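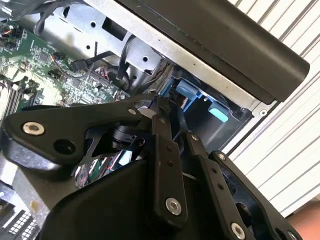 Bench tips for teardown crews who just got an arm. We take apart old desktop towers at Bavach, the Wiltberg shop, and since May one of the benches has had a robot on it. Everybody gets the same training sheet and the sheet is bad, so these are my notes, typed up on breaks. First thing, learn where the gripper gets crowded. It's not a fat tool but the linkages stick out further than the tips do, and once it's down inside a case it is right next to the header wires, those little red, blue and white ones bunched at the connector block. Fold them flat before you hit start. A scrap of painters tape does it. Tape on the sleeve, not on the pins.

BEFORE THE FIRST CASE

Blow the dust out somewhere else. Not at the bench. The arm's joints don't care much but the camera does, and a dusty lens gets you stupid stops all morning.

Loose screws. Run a magnet wand over the slats in the table. Screws drop in the grooves and then a tower rocks on one and every position is off by a hair.

Check the gripper screws with the hex key, the small one on the hook. Snug only. If you have to lean on it, stop, somebody already went too far.

Sleeves up, lanyards off, badge in pocket. Long hair tied back. Same as the drill press.

Coffee on the other bench. Yes still.

SETTING THE TOWER DOWN

On its side, open side up. Put it down flat and THEN slide it to the stop, don't walk it corner by corner.

Side panel goes on the rack behind you, not leaned on the table leg. Somebody kicks it, panel slides, loud noise, everybody jumps, arm gets e-stopped for nothing.

Some cases have a plastic shroud over the fan area. Leave it on unless the work order says otherwise. We used to pull them first out of habit. The arm's program expects it there, if it's gone you get a fault and have to start from the top.
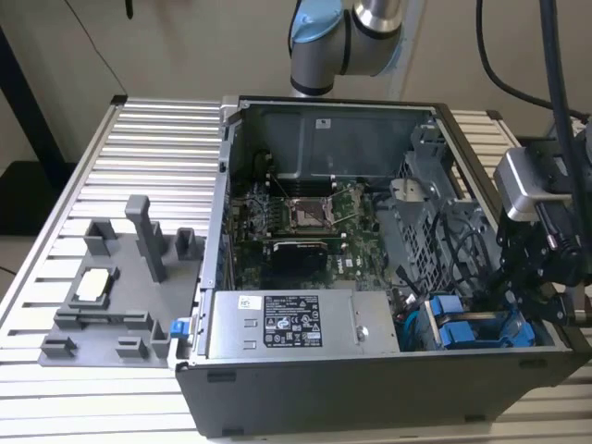 Tower on its side at the arm bench, board facing up, fixture tray to the left.

THE TRAY

The gray tray is printed, which means it wears. Run a thumbnail along the nests at the start of shift. If an edge feels rounded, put it in the Flurov bin and get a fresh one off the shelf. Flurov is the outfit that prints them for us, they want the worn ones back.

Don't use the tall post as a handle. I know. It's right there. Pick the tray up by the plate, both hands.

Nothing goes on the tray that isn't supposed to be on the tray. No bits, no tape roll, no phone.

Wipe with a dry cloth. The alcohol wipes leave a film on that plastic and small parts stick to it.

THINGS THAT ARE STILL YOURS

People ask me about this one the most, are we getting replaced. What I can tell you is what changed on our floor. We used to do towers start to finish, one person one tower. Now the arm gets the boring repeat moves and we get the prep, the weird ones and the sorting. Count for our bench last month was 193 towers, and 65 of those got kicked back to a person for one thing or another. Stuck latch, stripped screw, somebody's home-made bracket, a board nobody has a program for. So there's plenty left. It's just different, more looking and less twisting. My wrists are better. My neck is worse, from leaning in to check on it, so raise the stool before you start and save yourself that.

Drive carriers: the blue plastic ones get brittle with age. Work each one loose by hand, a quarter inch, then push it back. If it moves easy leave it for the arm. If it crackles, pull it yourself.

CPU socket: if the chip's already out and the socket is open, cover it. We cut squares of stiff card. Bent pins make a board worthless and all it takes is one dropped screw.

Cables through the drive cage: bundle them with a twist tie, not a zip tie. You'll be cutting zip ties all day otherwise and the ends are sharp.

Graphics cards: check the release tab by the slot. Half of them are snapped off already. Write it on the sticky note.

Power supply: never open it. Doesn't matter how long its been sitting. Whole unit goes in the PSU crate.

THE STICKY NOTE

Every tower gets one. Case model if you can read it, what's missing, what's stuck. Stick it on the work order, not on the case, because on the case it ends up in the camera view and then you get a stop. Next person reads your note at shift change, so write like they're tired. They are.

WHEN IT STOPS

Wait 10 seconds. It may be thinking. Don't reach in.

Still stopped? Read the screen out loud. Sounds dumb, saves you skipping a line.

Hit pause before your hand goes anywhere near the case. Pause and then look at the light. Then hand.

If it stops on the same spot twice, pull the tower and put it on the hand bench. Don't feed it the same tower over and over hoping. We lost most of an afternoon to that the first week.

Look up at the cables too. They loop down by the gripper and if one snags on a case rim the arm slows down or quits. Just lift it clear, with pause on.

SHIFT CHANGE

Ours is at 7 a.m. and it's a mess if you leave it all to the last minute. Start closing up a bit early. Arm parked high, tray empty, last tower off the table even if it's half done. Half done ones go on the yellow cart with the note.

Swap jobs at lunch. Nobody should be watching the arm for a full shift, you go glassy and miss stuff. We do mornings on the arm, afternoons on hand teardown, then flip the next day.

Keep a list of what annoys you. Tape it by the screen. The guy from the integrator comes through about once a month and he'll fix what's on the list, he won't fix what you forgot to tell him. Ours got us a slower aproach near the memory slots and a softer beep. Ask for the softer beep.

More on sorting boards and which crates go where when I get a minute.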